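A Friday evening at the Fadwood workshop

In February I visited Fadwood, a shared workshop behind the old Laskowska printing house. I had read on their page that members are building a small robot arm there, and that guests can come on Friday from six. I build things at home, on a kitchen table, so I was curious how other people do it when they have a real bench.

The door is hard to find. You must go through the yard and up the iron stairs, and the bell does not ring, so knock. Jadwiga Czerwiński opened for me and gave me tea before she gave me the safety rules. The rules fit on one page. Hair tied, no sleeves hanging, and everybody must know where the red stop button is.

How the arm is made

The arm is called Grasemico. Most of its parts were printed upstairs, and the motors were bought used from a school that closed its lab. Hrvoje Georgiev keeps the list of costs in a notebook and he let me look. The total until now is 944 euros, and 100 of this went for one motor driver that burned on the first day. He was still a little angry about it.

The fingers have been made again many times. The first ones were too soft and they bent when they closed. Rodrigo Patrício designed the present pair with a step on the inner side near the tip, and he says it helps to hold a small round knob. I asked if I can have the drawing, and he sent it to me the next morning.

What they practice with

The task for this winter is a child's puzzle of shapes and colors. A person moves the arm by hand controls, the computer records it, and later the arm should try alone. They have 1,622 recordings on the disk. One evening gives 40 good ones if the people are not tired.

I was allowed to try the controls. It is more difficult than I expected, above all to judge the height. My hand wanted to go down too early every time. Between two tries I had a good look at the board, with the brown triangle in its place and the circle, the square and the star still open.

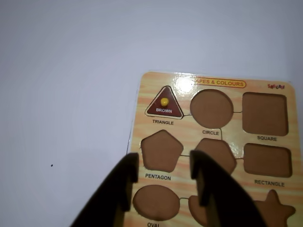 Practical things for visitors

Come before seven, later the controls are busy. Bring indoor shoes. Entrance is free, but there is a box for the electricity. The heating is weak in the back part, so keep your sweater on. Jadwiga answers mail in English and Polish, usually the same day.

I will go again when they start with the new control board, which they call Fevum. Rodrigo has promised to write me when it is ready.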